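Brusta Adds Pulse Valve Rebuild Service for Baghouse Owners

Nov 24, 2023

Brusta, which supplies parts for industrial dust collectors, has started a rebuild service for the diaphragm pulse valves used to clean filter bags and cartridges. Plants can now send in complete valves and get them back with new diaphragms, springs and seals, tested and tagged, instead of buying replacements or doing the work themselves.

The service covers right-angle and manifold-mount valves from 3/4 inch to 3 inches. Solenoid pilots can be sent along with the valves or left on the collector. Valves with cracked bodies or damaged seats are not rebuilt, and the customer can choose to have them scrapped or sent back.

Pulse valves release short bursts of compressed air down into the bags to knock off the dust cake. When a diaphragm tears or stiffens, the valve may leak air all the time or fail to open fully. Either fault lets dust build up on the bags in that row. Pressure drop goes up, fan airflow goes down, and the compressor often runs longer than it should.

"Most people call us for bags," said Stuart Ashworth, who manages parts and service at Brusta. "Then we ask about the valves and find out they haven't been opened in years. A new set of bags under a bad valve is going to plug just like the old set did."

The company tried the service first with one customer, Nadar, which makes grain handling and feed equipment. Nadar runs several pulse-jet collectors on its blasting and cutting lines. Between March and the end of the summer it sent in 496 valves in batches, swapping each batch for a set already rebuilt so that no collector was down longer than a shift.

Of those valves, 108 had a torn diaphragm. Others had weak springs, or bleed holes blocked with oil and rust scale from the air line. Two could not be rebuilt at all.

Anong Prasertsri, maintenance planner at Nadar, said the scale was the most useful finding. "We had been blaming the diaphragms," she said. "There was a drain on one header tank that wasn't draining. Once the valves came back with notes on them, row by row, it was easy to see which tank they came from."

Nadar has since put the header drains on a weekly check and replaced the air dryer that feeds the blasting line. Prasertsri said the plant has not yet compared its compressor hours from before and after the work and plans to do so once the new dryer has been through a winter.

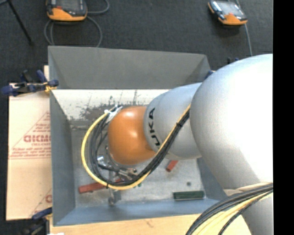
A KUKA robot arm reaching into a gray metal bin.

Each rebuilt valve is tested on a bench at Brusta's warehouse. The bench, a unit called the Zenura, holds a valve at line pressure, checks it for leaks in the closed position and then fires it at a set pulse length while recording the pressure drop in the tank. Results are printed on a tag that is tied to the valve, along with the row and position number if the customer supplied one.

Libor Kubíček, who set up the bench, said the closed leak test fails more valves than the firing test does, usually from a diaphragm that was not seated flat before the cover was bolted down. Those valves are opened and put together again. Covers are tightened in a cross pattern with a torque wrench, and the bolts are replaced every time.

Customers have a choice of diaphragm material. Nitrile is standard and suits most ambient collectors. Fluoroelastomer is offered for hot locations such as kilns, dryers and furnace exhaust. A low-temperature compound can be ordered for valves mounted outdoors in cold climates, though Kubíček said delivery on that one is slower right now, and buyers who need it before the cold sets in should call ahead.

Pricing is per valve and depends on port size. Brusta did not publish a price list for the service but said a quote takes one working day if the customer can supply the make, the port size and the number of valves. Turnaround is two weeks from receipt. An exchange option like the one Nadar used is available for common sizes, with a deposit on the valves shipped out first.

Emmanuel Temba, who handles customer training for the company, is also adding a section on valves to the bag changeout class. It will cover how to find a failed valve by listening along the header, how to depressurize and lock out the tank, and how to tell a bad diaphragm from a bad solenoid. The class is held at Brusta or at the customer's plant.

Temba said plants should mark each valve with its row before taking it off, and should cap the open ports on the header while the valves are out. Paint marker works well on clean aluminum. Tape tends to come off in shipping.

Jannik Brandes of Flurkedeck, a contractor that services dust collectors on wood and panel lines, said his crews have begun pulling valves during bag changes where the owner agrees. "The roof is already open and the system is already locked out," Brandes said. "It adds some hours – mostly on the older units, where the pipe unions don't want to let go." Flurkedeck does its own rebuilds on small jobs and expects to send larger sets to Brusta.

Orders for the rebuild service are being taken now through the Brusta parts desk. Valves should be shipped dry, with ports plugged and the order number written on the outside of the carton.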